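September 6, 2022

I write this at the kitchen table, with the window open, because the smell of vinegar is still in the flat. I have been descaling the kettle. It was my third attempt since we moved in and I think I must accept that the water in Sarkum is simply hard, and that I will do this job every month for as long as I live here.

The language course began again today after the summer pause. We are a smaller group than in spring. Two of the people I liked best have gone, one to another town and one, I believe, only to another timetable. Our new teacher is Chepkoech Bakilana. She speaks very clearly and she does not finish our sentences for us, which the old teacher always did, out of kindness. With Chepkoech you have to wait in your own silence until the word arrives. Mine was "drawer". I knew it perfectly well. I use a drawer every day. I stood there and opened and closed an invisible one with my hand, and she nodded politely and waited.

She gave us homework: to write half a page each evening, by hand, about anything at all, and not to use the dictionary until the half page is complete. I did not tell her that I already keep this diary. Perhaps I was ashamed that after 4 years of keeping it I could still not say drawer.

After the lesson I took bus 7 to the market at Owino. I wanted small cucumbers for pickling, the kind with bumps, and I was too late in the season or too late in the day. The man with the grey van had only the long smooth ones. He told me that they pickle just as well. They do not, my mother would say, they go soft by the new year and then you are eating a wet glove. I bought dill and garlic anyway, and a bag of plums, and carried them home feeling that I had half a recipe in each hand.

At home there was the letter from Sostuleck, the electricity people. They say that I owe 189 for the period until the end of August. I read it three times. In my own language I would be angry at once, but in English I first have to be certain that I understood, and when I am finally certain, the anger has become old and is not of much use. The meter reading they have written is higher than what the meter shows now. I went down to the cellar with a torch to look. So they have estimated. The word in the letter is "projected", which I had to look up, and which in the dictionary has also to do with the cinema.

I telephoned and waited for a long time with the music. A young man answered at last and I had prepared my sentence on paper: "I would like to report a difference between the estimated reading and the real reading." He understood me the first time! He asked me to send in the number, and said a corrected bill will follow. I was so pleased with the sentence that I forgot to ask when.
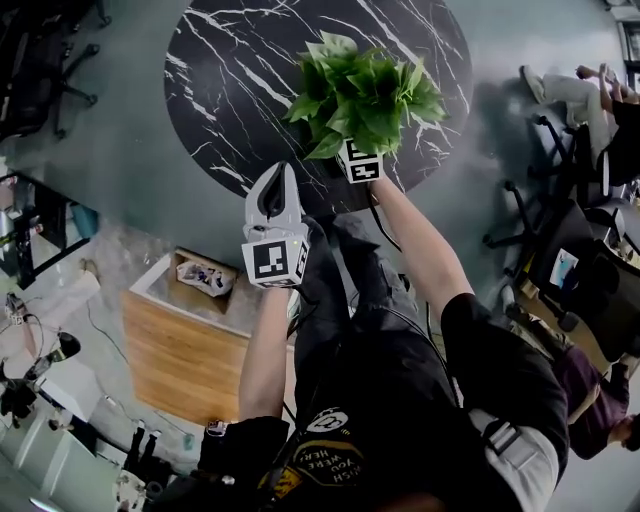

In the afternoon I made jam from the plums, since I had no use for the jars otherwise. I put in less sugar than the recipe says. The old stove from Bresix has only two temperatures, which are nothing and too much, and I had to stand beside it the whole time and lift the pot off and put it back. I burned my thumb a little. There are now 2 large jars and one small one on the shelf, and the small one is not full, so it must be eaten first. I have decided to give one of the large ones to the neighbour downstairs, who took in my parcel in August and whom I have only thanked through a closed door.

I practised what I would say to her. "I made too much" is not true, but it is what people here say when they give you something, I have heard it often. At home we would say the opposite, that we made it specially for you, and that would also not be true. I went down a little before six and she was not in, or she did not hear the bell. I brought the jam up again. I will try tomorrow.

My sister wrote that it is already cold there in the mornings and that Mother has taken out the heavy blankets. She asked again whether I am coming for the winter holidays. I have not answered yet. The tickets are expensive and I would like to see the corrected bill first.

Words from today: drawer, limescale, projected (two meanings), to take in a parcel. I also wanted the word for the skin that forms on top of jam when it cools, but the half page is not complete until I stop writing, and now I am too tired to get up for the dictionary.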